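Kitchen cell notebook, December 23, 2019
Finger swap and re-zero, entry by Naa Agbeko

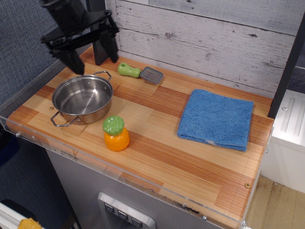 What I did before lunch

Kofi left me a note that the gripper was closing crooked again, so I pulled both fingers and had a look. The left one had play in it — you could wiggle it with a thumbnail. The bracket fasteners were fine. It was the two little screws at the base of the finger that had backed out. Cleaned the threads, put a drop of threadlocker on each, tightened them up and left the whole thing alone while I ate.

I'm using the Rulard stuff from the blue drawer, not the Flatier. The Flatier sets so hard that Nii had to heat the last finger off with the soldering iron, and I'm not doing that again!

Re-zero

Homed the arm, closed the gripper on the gauge block, saved the zero. First try gave me an offset of 7 counts between the fingers, which is lousy. I loosened the left finger, pushed it square, tightened again and got 2. Good enough for the pot handles (they're only wire, so they show up a bad alignment right away).

Force limit was still at 1010 from Kekeli's tests in June. I put it back to 800. Please leave it there unless you write it in here!! The pineapple doesn't care but the acrylic lip on the front of the counter does, and I don't want to order another one from Alhassan.

Counter

Checked the screws in the acrylic and the brass-colored one in the wood by the right front corner. All snug. The strip along the front edge has smudges and wear marks, so I'd like to wipe it down properly with the arm parked. Use a rag from the shelf for that, please — the folded blue towel is one of the task objects and it should stay clean.

Still to do

Run the pot-to-towel moves at half speed and listen for the click Kofi heard.
Ask Elikem if the spare fingers ever came in from Eltinton.
Recheck the left finger screws after the first full day of runs.
New label for the threadlocker drawer, the old one fell off.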